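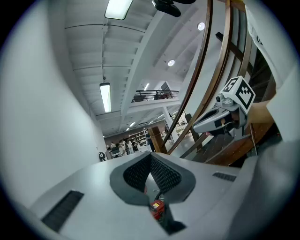 Posted in June by the Rellach workshop blog

I have been meaning to write up our house rules for hand-held grippers for ages, mostly so that I can stop repeating myself over tea, and partly because the people over at Cloltov asked me for a copy and I had to admit that it lived on the back of a delivery note. So, rule one, and the one I care about most: look at your markers before you lift anything. The white cube with its black patterns, sitting up on top of the finger, wants two clean faces towards the lens, tilted so that neither is lost in glare, and if you work in long white sleeves (lots of us do, it gets chilly) keep the cuff well back from it. A fold of cloth across one corner can spoil a whole recording, and you won't find out until the evening, when you are tired and want your supper.

Rule two is about other people. If colleagues are standing at the far end of the room, they still count as being in the room! Tell them you are starting, tell them when you have stopped, and ask before you keep anything with faces in it. When I was at Fandville we had a long sheet for this with 40 boxes to tick, and I'm afraid we all ticked them without reading. At Rellach it is one sentence, said out loud, and I much prefer it.

Rule three, lights. Pick which ones are on and leave them alone until you have finished the batch. Tube lights and downlights together are fine by me, so long as it's the same mixture from first take to last. I once mixed two settings across 600 takes on the Pacheco job and spent most of a week sorting them out again, grumbling the whole time.

Then there is naming, which I know is dull, but please write the tool, the room and the task on every batch before you put the gripper down. Batch 619 still has no task against it and I have given up hoping that anyone will own up.

I'd love to hear how other workshops handle the sleeve question, as elastic cuffs make my wrists itch.

Filed under: Workshop habits, Robots, Good practice

Contact | © Rellach workshop blog | Back to top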